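The bed is my best folding table

Hello again from the Flumcombe newsletter, and thank you for all the replies about junk drawers last month (I read every one, and I'm still thinking about the lady with 292 twist ties). This time I want to talk about T-shirts, and more to the point, where you fold them. I've tried the couch, the top of the dryer and the kitchen table, and I keep coming back to the bed.

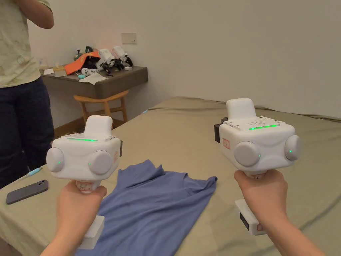
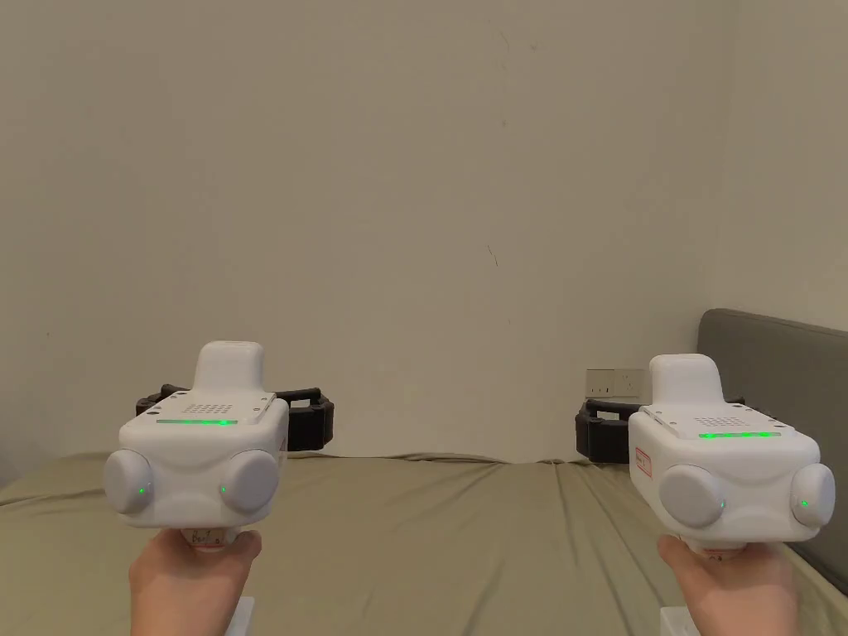
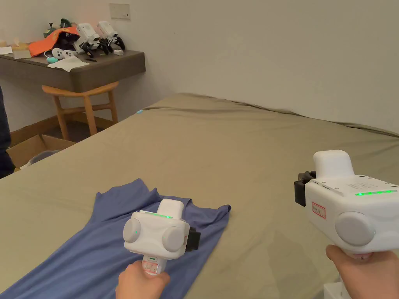 Why I like the bed

It's big, it's flat enough, and you can spread a shirt all the way out, sleeves and everything, before you make a single fold. My dining table can't do that unless I move the fruit bowl and the mail and my husband's crossword. A plain sheet helps too! Olive or khaki is lovely for this, and a blue shirt shows up so well against it that you can find both sleeves without hunting. I used to fold on a busy floral quilt and lost socks in it constantly.

A few wrinkles in the sheet don't matter. I give mine one swipe with my forearm and get going.

The fold I use

My friend Thư Ung taught me this one years ago when we shared an apartment, and I haven't changed it much.

Lay the shirt face down and pull the hem gently so the sides are straight. Smooth it from the collar down with flat hands. Bring one side in toward the middle, sleeve and all, then turn the sleeve back so it lies along the fold. Do the same on the other side. You should have a long strip with the collar at one end. Fold the hem up to just short of the collar, then fold in half once more, or in thirds if your drawers are shallow like mine.

Long sleeves need one extra turn. I fold the sleeve down at the shoulder so it runs straight toward the hem, and if the cuff still pokes out at the bottom I tuck it up. Hường Cù wrote in to say she crosses both sleeves over the back first and then brings the sides in. I tried it on four shirts and it's quicker, though mine came out a bit lumpy in the middle. Maybe I need practice!

Small things that help

Put your phone somewhere else. I say this as a person who sets hers on the bed "just for a second" and then reads messages for half an hour with a warm pile next to me.

Fold one kind of thing at a time. All the tees, then all the pants, then the dreaded socks. Emmanuel Laizer says he does his by drawer, so everything for the top drawer gets folded together and carried over in one trip, and I'm stealing that.

And finish before bedtime. I start at 4 in the afternoon if I can, with the radio on. Anything left on the bed at night ends up on the chair, and we all know about the chair.

Next time

Kelly Rocha is taking over this spot in July with her way of doing fitted sheets, which she swears takes about 60 seconds. I've asked her to prove it. If you have a shirt fold you love, hit reply and tell me, especially if it works on kids' sizes, as mine always flop open in the drawer.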